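Unit 3: Gathering examples

Welcome back! Last week was all slides, so I'm very glad to be past it – from now on you get to make the data yourselves. These notes go with the handheld gripper session and should be read before you book a kit.

Why we collect by hand

A learned policy copies what it's shown. If every grasp in the set comes straight down from above, the policy will have no idea what to do with something standing at the back of a shelf. With the handheld grippers you can walk up to a real fridge, cupboard or bench and do the job the way you'd naturally do it, and the camera on the tool records what the fingers were facing the whole time. No robot arm to set up, no teach pendant, and you can get through a surprising amount in an afternoon. I love this part of the course.

What counts as one example

One example (we'll also say "episode") is one complete go at one task. It starts with the fingers open and the object in view, and it ends with the fingers open again and the tool backed away. Putting an item in the fridge is one episode. Putting it in and then closing the door is a different task and gets its own label. Agree on this with your partner before you begin, as sorting out mixed labels later is miserable work.

Last January's group handed in 418 episodes for the fridge task. The set was good, but Hamisi Wanyama went through it and found long runs where the object began in the same spot at the same angle. A model trained on those runs did very well on that one spot! So please vary:

– where the object starts and which way up it is
– the height and angle you come in from
– how far the door is open
– which part of the object you grip
– the lights, if the room lets you

Leave your misses in. A slip followed by a second grab is useful, provided you carry on calmly and finish the task. Tag it "recovered" and keep going. Throw out an episode only if the recording itself is damaged or you forgot which task you were doing (it happens to all of us).

Moving well

Slow is fine, jerky is not. Try to move at the speed you'd want an arm to move at in your own kitchen. Keep the fingertips in view as you close, and pause for a breath before you let go, so there's a clear moment between holding and releasing. Watch your free hand as well. It's very tempting to steady a wobbly object with it, and the arm we test on hasn't got one. 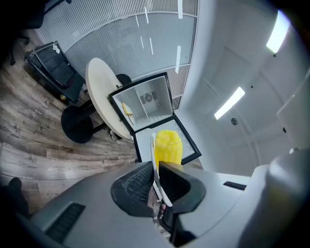
Odd shapes are worth extra time. Smooth boxes are easy to grip and easy to learn, while anything bumpy or curved touches the fingers differently on every attempt, and that variety is gold for the model. Plan on at least 14 episodes for each awkward object before you swap to the next one.

Naming and handing in

Use task, object, your initials and a running number, all lower case with underscores. Upload to the Wendham folder, and leave the raw recordings alone – Chang-ho Maeng's script does the trimming. The class target is 1000 episodes across all groups, and I reckon we can beat it.

For the tutorial

Watch ten of your own episodes with the sound off. Write a paragraph on what a learner might wrongly pick up from them, and bring it along with one episode you'd be happy to show the room.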